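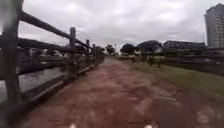 A dirt path with a wooden fence along its left side.

4 min read

Bastian Janssen doesn't like the word "retreat." Says it makes people pack too much.

He has led silent weeks at Milthorpe for 14 years, first as the guy who rang the bell, now as the one who gives the evening talks. We spoke by phone, twice, the second time because my recorder quit. What follows is from both calls, mostly the second.

His new book, Krawczyk Letters, came out of those talks. It's short. 41 chapters, some a page long, all on praying the Psalms when you don't feel like it. The title is from the street where he grew up, not a person. People keep asking.

"I was bored with the Psalms for years," he said. "I'd been told they were beautiful. So I kept waiting to find them beautiful, and I'd get to the end and think about lunch."

What changed?

"I got slower. An old monk told me to read one line and stop. Then do the same line tomorrow. I thought he was joking — he wasn't."

He stayed on the first line of Psalm 63 for most of a June. Doesn't recommend it to everyone. Some people need to move on, he says, and a restless reader who is forced to sit still will just get angry and quit. He'd rather you read seven psalms badly than none.

I asked about distraction, since half the book is about it. He laughed.

"You're going to wander off. Fine. When you notice, come back, and don't make a speech to yourself about it. The speech is worse than the wandering."

And dryness? The weeks when there is nothing there at all?

Long pause. "I don't have a trick for that. I keep the hour. I sit down at the same time and say the words out loud, quietly, and then I get up and do the dishes. My wife could tell you I'm not always nice afterward."

There's a chapter on the cursing psalms I wanted to press him on. He skips nothing, not even the ugly verses, and teh reasoning felt thin to me. He partly agreed. "That one I rewrote four times and it still isn't right. But I've sat with people who were wronged badly, and they didn't find those verses ugly. They were releived somebody had said it."

He is 45 now and says he prays less well than he did at 30. Fewer words, more yawning. He's working on something about Lamentations — slowly, no date yet.

Krawczyk Letters is out from Clistex in paperback.

3 comments · 14 shares

Recent
Fasting when you cook for a family
Cleltano House reading group: what we're on next
Evening prayer with small kids in the room
Do I need a spiritual director?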